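Workshop > Tips & Shortcuts > Small Robots

Print this page | E-mail this page

Getting a gripper to pick up a cup: what helped

Posted 2/29/24 by Yareli Quintero

Our group spent October teaching an arm to pick up a small lidded cup, a job my nephew mastered before he could talk. The write-up is long and has a lot of Greek letters in it. These are the parts you can use at your own bench.

Vary the clutter before you vary the cup. We recorded 900 pickups on a clear table and got a policy that was brilliant on a clear table. Put a box behind the cup and it went for the box. The next batch had boxes, mugs, plants and whatever else was in the kitchen, and the box obsession faded. By the end we had 3,709 recordings, and the messy ones did most of the work.

Slide the cup, then turn the lights. Babar Farooqui kept moving the lamp between runs and I kept moving it back, until we compared results and I had to stop. A cup's shadow can be wider than the cup. A policy trained under one lamp learns to reach for the pair of them.

Throw out your fumbles, but keep your corrections. If the fingers came in crooked and you straightened them before closing, save that run. If you knocked the cup on the floor and said something, delete it (audio too).

Stop short, then look. Our one real result, if you want to skip the paper: make the arm pause with its fingers open, a little way back from the cup, and choose its approach again from there. We call this the Lukel pause, after the software folder it lived in. With the pause, 3 failures in the last 40 tries. Without it, I would prefer not to discuss the floor.

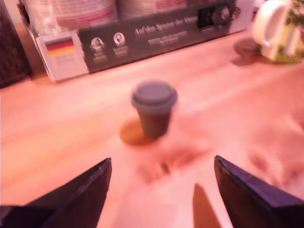 The pause costs a second or so per pickup and makes the arm look as if it's reconsidering its career. Leave it in anyway. We tried shortening it to please Aqeel Magsi, who wanted a snappier demo, and the fingers began arriving with the confidence of a man parking a rental.

Two smaller things. Wipe the table between sessions, and do it before you calibrate. And write the lighting down in the log, even if it's only "pink again."

Comments (4)

Saqib Jadoon: Does the pause help with handles? Mine goes for a mug handle like it's shaking hands, and misses.

Yareli Quintero: Some. Handles want their own recordings, with the handle pointing every which way. We didn't do enough of those to brag.

Dorottya Antal: Tried the pause on our old Hullemeo arm. Works on cups, useless on sponges. Also my arm is slower than yours, so lunch was late.

chaudhry_bench: What did you do about lids popping off? I've been taping mine and feel bad about it.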